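Shared Workspaces for Students Who Live in Rented Rooms
Project report, second year, Community Planning Studies
Group members: Areeba Naqvi, Nighat Satti, Bushra Swati

1. Background

Most of the students in our program do not live with their parents. They rent a room in a shared house, usually in Kikton or along the bus line to Dornen, and the room comes with a bed and a wardrobe. A proper table is less common. When we started talking about topics for this project, Bushra said she had done all of first year on her bed with a tray on her knees. Nighat had used the ironing board. We decided to find out where other students do their work and what would make it easier for them.

Our question was: where do students in rented rooms do work that needs a flat surface, and do the shared spaces near them meet that need?

By work that needs a flat surface we mean drawing, model making, sewing, sorting printed pages, lab write-ups with several books open, and similar jobs. Typing on a laptop was left out, as it can be done almost anywhere.

2. Method

We put out a paper survey in November at the library, the Salameh Street neighbourhood centre and two laundromats. The survey had 11 questions and took a few minutes to fill in. We got 134 back that we could use. A few more were handed in with only the first page done, and we left those out.

We then visited seven shared spaces that students had named in the survey. At each one we wrote down the opening hours, the cost, the lighting, the size and height of the tables, and whether you could leave something out while you went to get lunch. Each place was visited once during the day and once after 6 p.m. The evening visits mattered more than we expected, as two of the places close their work areas early even though the building stays open.

We also spoke with Shabnam Gondal, who manages bookings at the neighbourhood centre, and with Sohail Naqvi, who rents out rooms in Kikton. Sohail is Areeba's uncle, so Nighat did that interview.

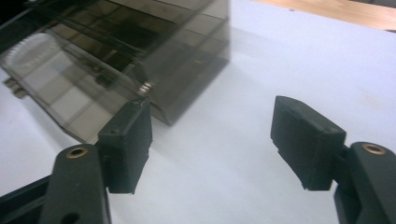 3. What the survey showed

The bed was the most common answer to "Where do you usually work at home?", followed by the kitchen table. The kitchen table sounds fine but many people added a note about it. Housemates need it at meal times, it gets greasy, and anything left on it overnight gets moved. One person wrote that her pattern pieces for a sewing course had been stacked up and put on top of the fridge.

Students in design and trades courses were the least happy with what they had at home. Students in business and language courses mostly said they managed.

We asked what people would change first if they could. The top answers were more table space, better light, and a place to leave unfinished work. Quiet came lower than we thought it would. Several students said they liked some noise as long as it was not a television.

Cost came up often in the comments. The private work hub on Disteck Road charges by the month and no student we heard from had paid for it more than once. The neighbourhood centre is free with a library card, but tables have to be booked, and the booking line is only answered until 4 p.m.

4. What we saw on the visits

Tables varied a lot. Two places had low coffee tables and couches, which are no use for drawing. The library has good large tables, but they are dark and shiny, and under the ceiling lights the glare makes it hard to see pencil lines. Areeba tried tracing a floor plan there and gave up after half an hour.

A plain pale surface was much easier to work on. This can be done cheaply. A sheet of white board laid over an old table gives a flat, clean area, and it can be lifted off and stored against a wall. It also protects the table underneath from glue and knife cuts.

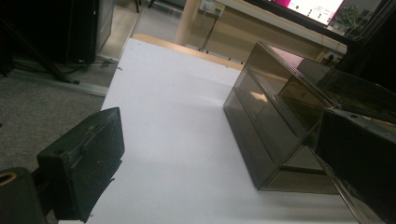
Storage was the weakest point everywhere. Only the neighbourhood centre had lockers, and they are sized for a backpack. A student with an A1 drawing or a half-built model has to carry it home on the bus. Shabnam told us she gets asked about this every Tuesday, when the evening art class runs, and that she has asked for a set of shallow shelves in next year's budget.

Height was another problem. Folding tables were the most common type, and they are a bit low for standing work and a bit high for the stacking chairs they come with. We measured the tables but did not measure the chairs, which we should have done.

5. Costs

We priced a small upgrade for one room at the neighbourhood centre: new boards for the existing tables, clamp lamps, and one unit of shallow shelving with labels. The total came to $3,540 including delivery. The shelving is more than half of that. If it was built in the college workshop the price would come down, but we did not get a firm quote on materials -- the workshop was closed for the last two weeks of our project.

6. Landlords

Sohail said he would put a desk in every room if they were bigger. In his smaller rooms a desk would block either the heater or the wardrobe door. He has thought about fold-down wall tables but is worried about the fixings pulling out of the plaster. He was open to putting a second table in the shared living room, and said no tenant had ever asked him for one.

7. Limits of the project

Our survey was handed out in places where people were already out of the house, so students who stay in their rooms are probably under-counted. We did not ask about disability or injury, and a student pointed out on the back of her form that a bed is a bad place to work if you have a sore back. It should have been a question.

8. Recommendations

The neighbourhood centre should extend the booking line or take bookings online.
One room should be fitted with boards, lamps and shelving as priced in section 5.
The college housing office should add "table or desk" to its room listing form, next to "bed" and "internet".
The survey should be repeated with students contacted through their courses.

Copies of the survey form and our visit notes are in the appendix. Bushra has the original forms until the end of term.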